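Good news for anybody who grumbled about the kitchenware swap on Clamari Street last spring: it's coming back in May, and it's getting bigger! I was at the planning evening (I mostly went for the soup, I'll admit) and came home with a page full of notes.

Last year 1,246 items changed hands in one afternoon, and I'm pretty sure half of those were mugs. The Drirner hall got so packed that people were trading saucepans out on the steps. So this time the swap gets both floors, and doors open at 10 a.m. instead of noon.

Codance, the dance studio next door, is lending us its front room for the kids' corner, which I'm very happy about, as mine spent last year under a table.

## What to bring

- Up to 20 pieces per household, clean and in one box if you can manage it.
- No knives this year, and no electrical stuff with a frayed cord.
- Plates are always the first to go, so bring plenty. Round ones, odd ones, singles, all fine. Loose foam letters and other small toys can go to the kids' corner.

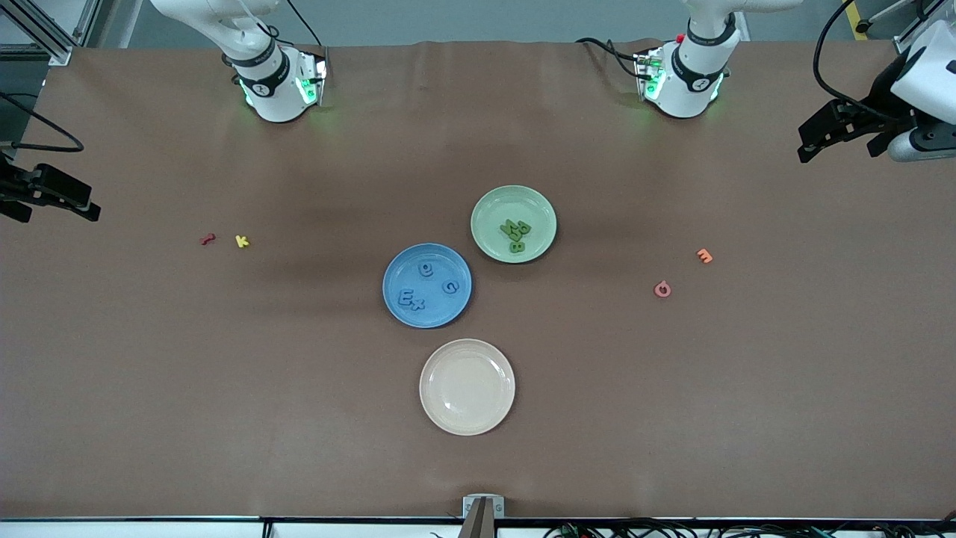

## What it costs

Entry is $2, and a table of your own is $5. Tables can be booked at the Mykhailiuk bakery counter until they run out, and I've already got mine!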